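Sorting Sterile Packets Into Open Bins and Reading the Label

Posted 8/9/18 by Elibariki Kombo, Zamani supply notes

Applies to small clinics and first aid rooms that keep single-use items in open plastic bins. Total stock at the Zamani store is 2,705 items; the method is the same for a single shelf.

Setting up

1. Cover the work surface with flattened cardboard. Tape down any edge that lifts.
2. Line up one bin per item type along the long side of the bench. Leave the center clear.
3. Put masks in the middle bin. They are the lightest item and are handled most often.
4. Lay long wrapped items flat, one above the other, with the clear side up. Do not fold the wrapper.

Checking a packet

5. Place one packet on the cardboard, printed side up.
6. Read the REF number first, then the size, then LOT.
7. Find the hourglass symbol. The date next to it is the expiry date. The factory symbol marks the date of manufacture.
8. Confirm the STERILE box. EO means ethylene oxide.
9. Check the seal on all sides. Set aside any packet with a tear or a hole.

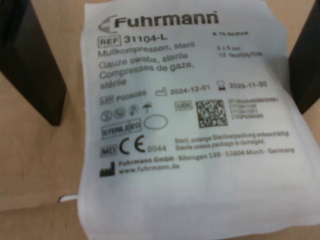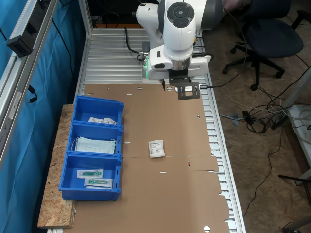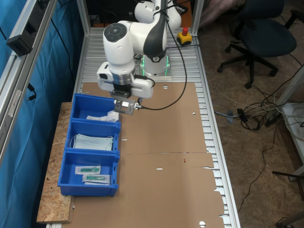
First picture: label on a pack of gauze swabs, 5 x 5 cm, REF 31104-L, expiry 2029-11-30. Second and third: the three blue bins, masks in the middle one.

Filling and recording

10. Put packets with the earliest expiry date on top.
11. Stop at 36 packets per bin. Overfilled bins crease the paper.
12. Write REF, LOT and expiry on the bin card. Use one line per lot.
13. Recheck all cards every March. Move anything that expires within the year to the front shelf.

Packets set aside in step 9 go in the discard log with the lot number.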